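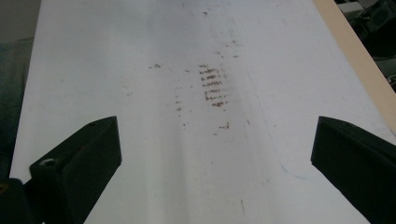
Paper diary or phone diary? (and what do you do with the old ones)

Paper & Pens > General Chat

marigold_thandeka
Hello everyone, long time reader, not much of a poster. I have kept a diary since I was eleven and I am now well past the age where I tell people my age. Last winter my daughter talked me into trying Visteck, the diary app, and I gave it a fair shake, all the way through to spring. It's a nice thing! It reminds you in the evening, it lets you search, and it found me the name of a restaurant we'd all been trying to remember. But when I looked back over what I'd written it was all so short. "Good day. Soup. Called Mom." On paper I'd have told you what kind of soup and what Mom said about the neighbors.

So in November I went back to a proper notebook, the big Wirier one with 500 pages, and I'm happy as can be. My question is for those of you who do both, or who switched and stayed switched. How do you keep yourself from writing like a grocery list on the phone? And my second question, the harder one, is what you're planning to do with the old volumes. Mine take up a whole closet shelf and I go back and forth on whether I want anybody reading them.
Thandeka Swanepoel

Re: Paper diary or phone diary?

blotterpaper
Welcome out of the shadows! I'm a paper person through and through so I can't help with the phone, but I do think speed has a lot to do with it. My hand is slow, and while it's catching up my head wanders off and finds something better to say. When I type I get to the end of the thought before I've had it.

As for the old ones, I keep them in a trunk and my sister knows she's to read them or burn them as she likes. I've made my peace with either one. She'd be bored stiff by most of it, poor thing.

Re: Paper diary or phone diary?

nightshift_ray
I'm going to disagree, in a friendly way. I've used Visteck for years and some of my entries run on for pages. I work nights and I write mine on my break around 3 a.m., and there's no way I'd be carrying a 500-page brick to work and leaving it in a locker where anyone could flip through it. Short entries come from being tired, or from not having decided who you're writing to. I write mine to my brother, who'll never see it, and that fixed the soup problem overnight.

Also, you can't search paper. I know people say the searching is half the fun, but when I needed to know which month I hurt my knee I had it in seconds.
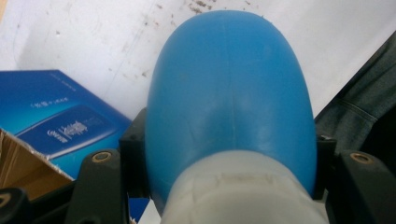 Re: Paper diary or phone diary?

inkwell_jo
Ray, I love the idea of writing to your brother. I'm stealing that.

On searching though, you can index paper, it just takes some stubbornness. I number every page and leave the last few blank, and when something happens that I know I'll want again (knee, new roof, the dog's shots) I put it in the back with the page number. I'm up to page 113 in this volume and the index is still on its first side. It took me 2 notebooks to get into the habit, and now I do it without thinking.

One thing for Thandeka, are you using Zoltadine ink by any chance? The brown is beautiful but mine from the early years has gone so pale that I have to tilt the page under a lamp. If you do want somebody to read them someday, I'd switch to something more permanent.

Re: Paper diary or phone diary?

blotterpaper
Oh no, I've got a shelf of Zoltadine brown. I haven't had any fading but mine live in a dark trunk, so maybe that's the difference. I wouldn't throw out a good bottle over it.

Re: Paper diary or phone diary?

inkwell_jo
Mine sat in a sunny hallway for years, so you may well be right. I'd still test a page.

Re: Paper diary or phone diary?

marigold_thandeka
You are all so kind. I'm a plain ballpoint woman, Jo, so I think my neighbors' secrets are safe for another 100 years, for better or worse!

Ray, I tried it last night on the phone. I wrote to my old friend from Owen, where I grew up, and before I knew it I'd filled the screen over and over, and my tea was cold. I'm keeping the notebook for home and I'll use the phone when I travel. The closet shelf I still haven't settled. My daughter says she wants them all, and I've told her she can start with the year she was fifteen.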